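A visit to the Boersma paper mill and print works

Published May 17, 2024

I had wanted to see round the Boersma works since January, when a friend passed me a leaflet about their open days. They run them twice a year and you have to book. The mill makes recycled office paper and card, and there is a small print works on the same site.

The visit starts in the office building, where you sign in and leave your bag. Paper gets handled all day long in there, printed on one side or both, and a good share of what comes out of the offices ends up back at the mill as raw material.

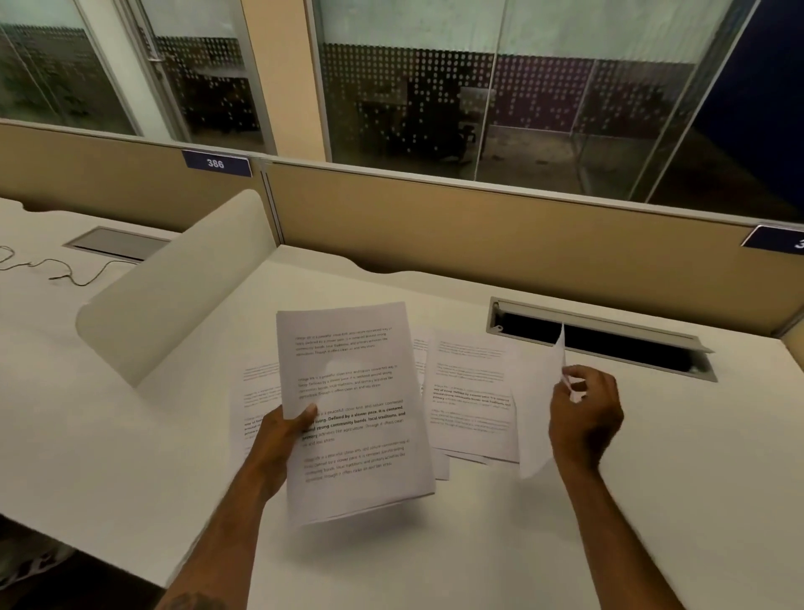
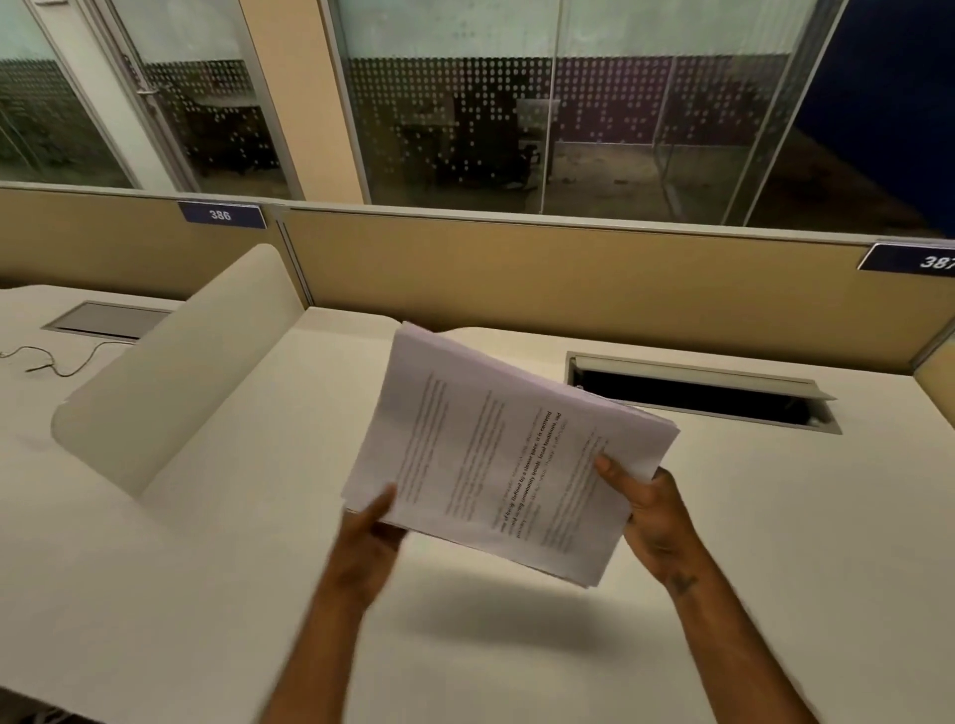
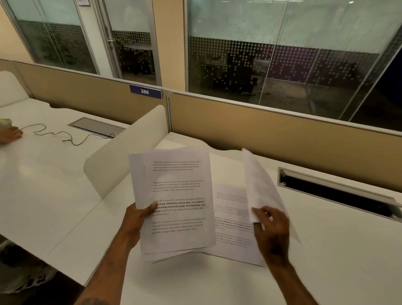 There were 10 of us in the group. Our guide was Annunziata Bassi, who has worked in the mill for most of her career and now looks after the pulp side. She gave us ear defenders, orange waistcoats and a short talk on where not to stand. Open-toed shoes are not allowed, and one man had to borrow a pair of boots two sizes too big.

We went first to the yard, where the waste paper arrives in bales. The bales are sorted by grade. White office paper is the most wanted, then mixed office waste, then newsprint and magazines. Cardboard goes to a different mill altogether. Annunziata pulled a few things out of a bale of mixed waste to show what causes trouble: plastic window envelopes, a ring binder, sticky labels. Staples are less of a problem than I had thought, as they drop out early on. Glue is much worse.

From the yard the paper goes up a conveyor into the pulper, a very large steel tub with a rotor at the bottom. You look down into it from a walkway. It is loud, and the smell is something like wet cardboard and washing powder. The pulp at this stage is grey and lumpy. It is then screened and cleaned, and air is bubbled through it so that the ink rises as a dirty foam and can be skimmed off. We were shown three jars of pulp from before, during and after this step, and the difference was larger than I expected - the last one was nearly white.

The paper machine itself takes up the whole of the next building. It was put in by a firm called Birkex and has been rebuilt twice. At the wet end the pulp is almost all water, and it is sprayed on to a moving mesh. By the time it reaches the far end it is a dry sheet, wound on to a reel taller than I am. The running speed that day was around 900 metres a minute. The heat near the drying cylinders is fierce, and we were moved along fairly quickly.

I liked the control room best. It has a long window over the machine and two operators on each shift. One of them let us feel samples from the same reel taken at different moisture levels. I could not tell them apart. He could, or said he could, and when Annunziata shuffled them he got all of them right.

Lunch was in the canteen and was included in the ticket. Soup, bread, a cheese roll and a slice of very good apple cake. Vegetarians should mention it when booking, as there was only one soup and it had bacon in it.

The print works in the afternoon was smaller and calmer. They do parish magazines, seed catalogues and short-run books, mostly for customers within an hour's drive. A run of 2000 programmes for a music festival was going through the folding machine while we were there. They also have an old Plurness guillotine, hand-wheeled, which is still used for odd sizes. We each had a go at trimming a notepad and were allowed to keep it. Mine is not square.

The last stop was the water treatment plant, which could have been left out in my view. It was raining by then and there is not much to see from the path. Some of the group had a lot of questions about it, though, and we finished half an hour late.

Practical notes. The ticket costs £6 and can be booked by phone or through the works office. Parking is free but the entrance is easy to miss: turn in after the Prokevano tile showroom, before the level crossing. The bus stops at the end of the lane, and the walk from there has no pavement for the first stretch. There are a lot of metal stairs, with no lift in the machine hall. Children under 12 are not admitted. Photographs are fine in the offices and the print works, but not in the machine hall or the control room. The shop by reception sells reams with slight faults at half price, cash only, and shuts at four.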